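Endard Schraubersatz für PC und Kleingeräte - mein Eindruck nach einem langen Winter

Eigentlich wollte ich nur einen neuen Kreuzschlitzdreher. Mein alter hatte eine Spitze, die man allenfalls noch zum Farbdosenöffnen nehmen konnte, und wer einmal eine Schraube am Prozessorsockel rundgedreht hat, der weiß, wie lang so ein Abend werden kann. Bestellt habe ich dann doch gleich den ganzen Satz von Endard, und weil ich seit März fast jede Woche einen alten Rechner auf dem Tisch habe, möchte ich gern ein bisschen ausführlicher davon erzählen.

Im Koffer stecken 70 Bits, dazu ein Griff mit drehbarer Kappe, eine Verlängerung, zwei Hebel aus Kunststoff und eine Pinzette. Der Griff liegt wunderbar in der Hand, auch in meiner, und die ist nicht klein. Die Bits sitzen stramm im Halter (am Anfang fast zu stramm, da habe ich mir den Daumennagel ruiniert), das gibt sich aber mit der Zeit.

Am meisten habe ich den Satz an ausgedienten Bürorechnern benutzt, also Seitenwand ab, Frontblende ab, Turm auf die Seite und dann in aller Ruhe von oben hinein. Gerade bei den älteren Dell-Platinen freue ich mich über die Verlängerung. Die Schrauben, die das Board im Gehäuse halten, sitzen gern dicht an der Wand oder unter einem Kabel, und mit einem kurzen Dreher schabt man sich dort die Knöchel auf.
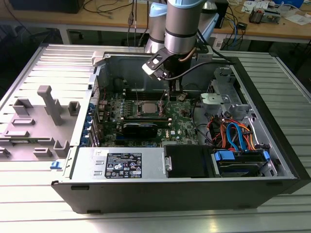
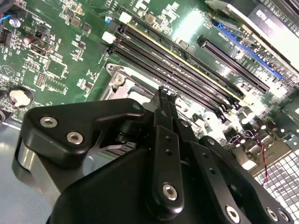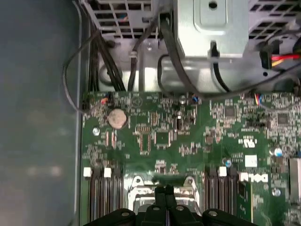
Mirsad Shehu meinte dazu, er würde für solche Gehäuse immer zum Satz von Berge greifen, dessen Bits seien stärker magnetisch, und eine Schraube, die unter das Board rollt, koste ihn mehr Nerven als jeder klemmende Halter. Da hat er schon recht. Die Endard-Bits halten eine kleine Schraube gerade so, bei den längeren muss ich mit dem Finger nachhelfen oder die Pinzette nehmen. Mich stört es wenig, aber wer viel über Kopf arbeitet, sollte es wissen.

Was mir weniger gefällt: Die Beschriftung im Koffer ist grau auf schwarz, und abends bei Lampenlicht suche ich jedes Mal von vorn. Ich habe mir inzwischen mit weißem Lackstift geholfen. Der breitere der beiden Hebel ist außerdem recht weich, für Blenden mit festen Rastnasen nehme ich lieber weiterhin meinen alten - der ist zwar hässlich, gibt aber nicht nach.

Die Pinzette dagegen ist ein kleines Glück. Jumper umstecken, eine Knopfzelle aus der Halterung lupfen, ein dünnes Kabel unter einem Blech hervorholen, das geht damit alles ohne Fluchen.

Von mir gibt es eine herzliche Empfehlung, mit Abzug für die Beschriftung. Einen Ersatzgriff kann man übrigens einzeln nachbestellen, er steht beim Zubehör ganz unten auf der Seite.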